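Table Linen Care: Printed Cloths and Hot Water

Notes from the Tuvel textile bench, March issue

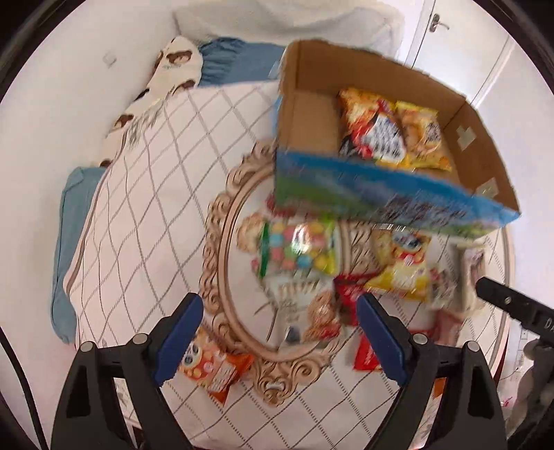
Printed tablecloth with an oval ornamental center and a darker border.

Printed tablecloths fade faster than woven ones when washed at high heat. The pigment sits on the surface of the fabric and is held there by a binder, which softens as the water gets hotter. Abrasion from the drum then removes color along the fold lines first.

The bench ran two cotton print cloths, Grato and Patar, through repeated cycles in the same front-loading machine. Grato was washed cool and line dried. Patar was washed hot and tumble dried. Both were checked under the daylight lamp after every third load. Patar showed visible loss on the folds after 3 checks. Grato was still within tolerance when the run ended. Readings are filed under job number 2197.

Recommended settings for pigment prints: cool wash, short spin, liquid detergent without bleach. Turn the cloth face in. Fill the drum to no more than 80 percent of its rated load. Iron on the reverse side at medium heat.

Wax and grease spots should be treated before washing. Scrape off the solid part, blot with plain paper, and apply detergent directly to the back of the stain.

A run on coated cloths starts next, using samples from the Liu range. Members who want a swatch tested can leave it at the front desk by Wednesday, labeled with fiber content if known.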